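Kitchen Tips for People Who Work With Robot Hands
Part 6: Sliced bread

By Jonalyn Saludo
March 26, 2023

Many readers of this page cook at home, and some of you also try to teach a machine to do it. Today is for the second group, but I think the first group can use a few of the tips too.

At Sondunwood we study how a robot hand with five fingers can take one slice of bread from the table and put it on a plate. It sounds small. We chose bread as it is soft, it tears, and it changes during the day. A slice from the morning bag and the same slice after lunch are two different objects for the controller.

What we compared

My colleague Natanael Medeiros wrote two ways of grasping. In the first one, the hand closes until the fingers reach fixed angles. In the second one, which we call Odov, the thumb makes contact first and waits, and the other fingers close only after the motor current at the thumb has risen a little. We made 40 trials with each way. A trial was good if the slice came to the plate with no tear and no dent deeper than the crust.

With fixed angles, 10 trials were good. With Odov, the good ones were 31. I was more surprised by the bad trials. Most of them failed at the lift, when the lower crust stayed on the table and the slice folded in the middle.

Tips from the bench

Keep the bag closed between trials. An open bag for one hour gives you a harder slice, and your results look better than they are.

Take slices from the middle of the loaf. The end pieces have crust on one full side and they belong to another experiment.

Turn the rounded top of the slice the same way every time, or write down the angle. We forgot this in December and had to repeat a week of work.

Use a plate with a low rim and a color far from the bread. A white plate on a white table gave our vision program a lot of trouble.

Wipe the crumbs with a dry cloth. A damp cloth leaves a film, and the next slice sticks to it - this cost us a full afternoon.

Start the thumb near a corner of the slice, where the crust helps to hold the shape. In the center there is only crumb, and it gives way at once.

For people without a robot the same advice is good when you lift very fresh bread: hold close to the crust, and lift one side before the other.

What we still do not know

Elikem Agbenyega thinks the thumb current is a poor signal for toasted bread, and he is probably right. We tried only soft sandwich bread. Rye is next, and after that I would like to try a slice with butter, but Natanael does not want butter in the finger joints - I cannot blame him.

The bread task, with the pink plate between the hands:
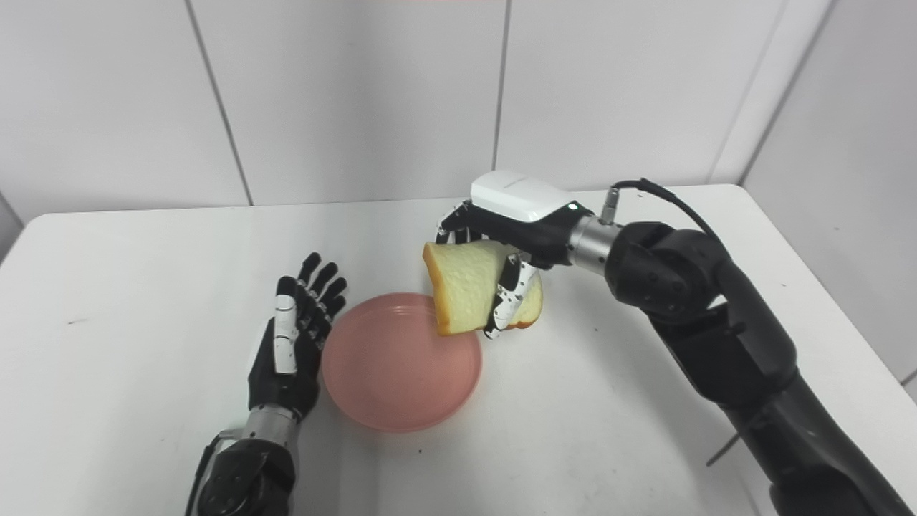
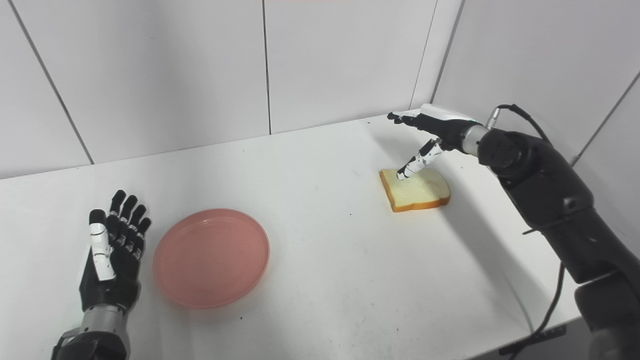
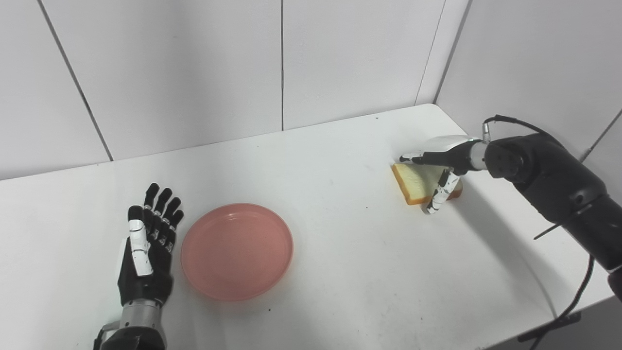 Reading time: 3 min

If you repeat the test in your own kitchen or lab, please write to me which bread you used and how long the bag was open. The table of all trials is in the Odov folder, together with the current curves for the thumb. Part 7 will be on soft fruit.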